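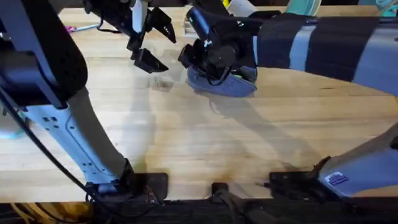

A shoe should never go into a bag sole to sole with its pair, Litness tells its customers, and the firm's packing adviser agrees with most of that. Heel to toe is better, the adviser said when we spoke in December, "as long as the uppers are dry and the laces are tucked in".

The rest of the conversation was about small pouches. Grit from the tread is the usual cause of wear on lining fabric, so shoes go in their own bag and small items in a flat case.

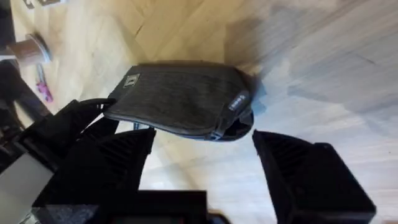

Moulin
Staff writer, Storage and Luggage

A dark grey fabric pouch with piped edges holds its outline when part full. "Fill it to 70 per cent," the adviser said. "Past that, the zip takes the load." Cables go in first, coiled flat, then anything rigid. Total weight should stay under 900 grams.

Pouches are packed last, along the side of the case, with the opening upwards. Asked how often to empty one, the adviser suggested every 3 trips, and a wipe of the inside with a damp cloth before refilling.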